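Section 3: Setting Up Your Tabletop and Living With It Day to Day

Welcome to the part of the guide where your Runon table stops being a project and starts being a place to sit. If you have followed Section 2, the legs are on, the frame bolts are snug, and the top is still wearing its paper sheet. Leave the paper where it is for the moment and read this section through once before you start. It's a quick read over a cup of coffee, and you will be glad later that you knew where you were headed.

Everything below applies to the light finish tops made at our Wosville shop. If you ordered the darker Alarcón top, the steps are the same, but please use the oil packed with that table and not the one mentioned here.

3.1 Choosing the spot

1. Pick a place out of direct afternoon sun if you can manage it. Light wood deepens in color as it ages, and it does so most evenly when the light reaching it is soft. If the only good spot is by a window, a thin curtain will do nicely.

2. Keep the table at least 11 inches from a radiator, baseboard heater or floor vent. More is better in a dry climate, especially from December on, when the heat runs all day.

3. Have somebody take the other end when you move it. The 63-inch top can be walked across a room by one stubborn person (we have all tried), but the legs don't enjoy being dragged and neither will your floor.

4. Once it is in place, press down gently on each corner. If you feel any rocking, turn the foot under the high corner a little at a time until the table sits still.

CAUTION: Never lift the table by the edge of the top alone. Take hold of the frame underneath.

3.2 Unwrapping and first wipe-down

5. Peel the paper back slowly, starting at a short end. If a strip of tape holds on, warm it for a few seconds with your palm and try again. Please don't reach for a scraper!

6. Wipe the whole surface with a dry cotton cloth, always following the grain. There may be a little fine dust from the last sanding.

7. Dampen a second cloth, wring it out until it no longer drips, and go over the top once more in the same direction. Dry it right away with a clean towel.

8. Now crouch down a bit, so you are looking across the top toward the light, and get to know your grain. On a light top it is quiet: fine, straight lines set close together, with a slightly darker tan streak or a faint pinkish band here and there among the paler ones. 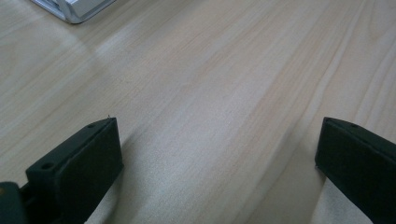
Every board takes the light in its own way, and you may find that one stretch looks nearly white at noon and much warmer by suppertime. We get a good many letters from new owners who worry that the color is uneven. It is simply wood being wood, and Amancay Navarrete, who grades the boards for us, would be sad to see them any other way.

What you do want to look for at this stage is anything that came from shipping:

- a dent you can feel with a fingertip
- a scratch running across the grain
- a raised or fuzzy patch that stays rough when dry
- a corner that has been knocked

If you come across one of these, make a note of where it is and write to us before going any further. It's much easier for us to help while the top is still untreated by anyone but ourselves.

NOTE: Small closed knots on the underside are normal and don't weaken the table.

3.3 The first coat of care oil

Your top leaves the shop with a smooth matte finish that has just a little sheen to it. One thin coat of the Comomach oil in your kit, put on at home, freshens the surface after its travels. You will need the bottle, the two lint-free cloths, a pair of gloves and an open window.

9. Shake the bottle well and pour a spoonful onto the first cloth, never straight onto the table.

10. Rub the oil in along the grain, working from one end to the other. Overlap each pass with the last. If you see puddles, you have been generous, and the cloth will pick them up.

11. Wait 11 minutes, then buff with the second cloth until nothing comes off on it.

12. Leave the table bare overnight. We know it's tempting to lay out the placemats and admire the whole effect, but the finish needs the air.

CAUTION: Cloths with oil on them can heat up and catch fire on their own if they are bunched together. Spread them flat outdoors to dry, away from anything that burns, or soak them in water and seal them in a metal can before you throw them out.

3.4 Cups, glasses and everyday things

Now for the enjoyable part. This table is meant to be used, and you needn't hover over your guests with a stack of coasters. A few small habits will keep the top looking fresh for years all the same.

13. A cool or dry cup can stand right on the wood. Set it down flat and lift it when you want to move it, as an unglazed foot or a bit of grit under the base will leave a fine scratch if it's pushed along.

14. For hot drinks, use a coaster or a folded napkin. A tall cup with a narrow base puts all of its heat into one small circle, and that's where pale rings come from. 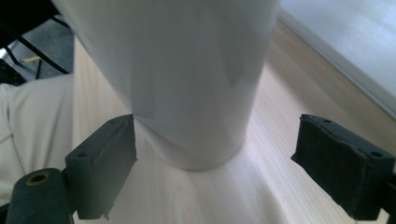

15. Pans, baking dishes and anything else fresh from the stove belong on a thick trivet. A dish that came out of the oven at 324 degrees will mark any wood finish ever made, ours included.

16. Wipe up water, wine and coffee when you notice them. Blot first, then wipe along the grain, and finish with something dry.

17. Put felt pads under vases, lamps and anything made of metal that is going to stay in one place. Shift these things a little every few weeks so the wood underneath colors along with the rest.

If a pale ring does appear, give it a full day, as many fade without help. For one that stays, put a drop of care oil on a soft cloth and rub lightly along the grain, then buff dry. Repeat the next day if needed. For deeper marks, turn to Section 5, where Hartmut Ehlers takes you through light sanding at a pace that suits beginners.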